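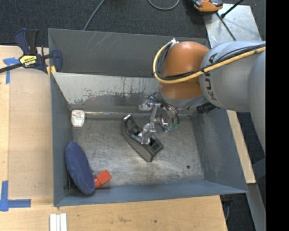 Clindeck Statute Register
Legislation tracking and comparison software for civil rights organizations, legal aid offices and parliamentary monitors

Product code: 116-SR
Supplied by: Drellis
Format: server installation or hosted account
Status: current release

Overview

Clindeck is a register of laws, bills, regulations and administrative orders, kept at the level of the single clause. Each clause is stored with its full text, the dates between which it was in force, the body that adopted it and the groups of people it names or affects. An office can use it to maintain a public database of laws on citizenship, residence, language, land, family unification or voting, or to keep an internal file for litigation.

The register stores repealed and amended text permanently. When a clause is changed, the old wording is closed with an end date and the new wording is opened beside it. A reader can ask for the law as it stood on any past date and receive the version that applied then, including provisions that were suspended by a court and later restored.

Clause records

A clause record has 44 standard fields. Most are optional. The required ones are the source text, the jurisdiction, the instrument type, the date of entry into force and a citation. Offices can rename the optional fields or hide them, but they cannot be deleted once they contain data.

Effects are recorded separately from wording. A land statute may be neutral on its face and still fall mainly on one community through a schedule, a zoning map or an eligibility test in another act. Clindeck handles this with linked effects: the reviewer attaches the second instrument, states the connection and cites the evidence. The effect is shown on both records. An effect with no citation is saved as a draft and does not appear in the public view.

Classification

The supplied classification list contains 163 terms, arranged by right (movement, nationality, property, assembly, political participation and so on) and by mechanism (direct exclusion, conditional eligibility, residence test, service requirement, discretionary permit, emergency power). Terms can be added locally. Local terms are marked as such in exports so that a partner organization can tell them from the supplied list.

Two reviewers can classify the same clause independently. The register compares the results and places any disagreement in a queue. The settled classification is published; both original entries remain in the audit log with the reasons given.

Languages and scripts

The interface is available in English, Arabic, Hebrew, French and Spanish. Source text can be stored in any script, with right-to-left and left-to-right versions displayed side by side and aligned by clause number. One version must be marked as authoritative. If a legislature publishes two equally authentic texts, both may be marked, and the record then carries a notice that differences between them are to be read against the official gazette.

Translations are labeled official, commissioned or working. Working translations carry that label on screen and in print – it cannot be switched off.

Import

Gazette pages can be imported as text, word processor files or searchable scans. The import tool splits an instrument into clauses by its numbering and shows the result for correction before anything is saved. Handwritten annotations and stamps are kept in the page copy but are not read.

Offices moving from a spreadsheet should use the column template in the installation folder. Offices moving from the older Distville register can import directly, with these limits:

– Distville notes longer than the field length arrive as attachments.
– User names are carried over. Passwords are not.
– Repeal dates entered as free text are flagged for manual review.

Public view

The public view is a read-only site generated from approved records. It can be searched by keyword, right, mechanism, adopting body and period. Every clause has a fixed address suitable for footnotes, and a citation that includes the version consulted. Records can be withdrawn from the public view, in which case the address remains and shows the month of withdrawal.

No visitor accounts are required and search terms are not logged.

Access and security

Permissions are set by role: reader, contributor, reviewer, editor, administrator. Testimony and client documents should be kept in the restricted store, which is encrypted separately and excluded from all public exports. The encryption key is held by the customer. Drellis cannot recover restricted material if the key is lost.

Specifications

Standard fields per clause: 44
Supplied classification terms: 163
Named user accounts, standard license: 73
Export formats: CSV, JSON, PDF
Backup: nightly, 02:00 server time, adjustable
Audit log: permanent, read-only

Options

Kjærgaard comparison module. Sets clauses from different jurisdictions against each other and lists differences in wording, scope and remedy. Requires the current release.

Hearing calendar. Links clauses to pending court challenges and committee readings. Dates are entered by hand.

Ordering

State the product code, the number of accounts and whether the installation is local or hosted. Licenses run for one year from activation. Updates to the classification list are issued each December and are included in the license.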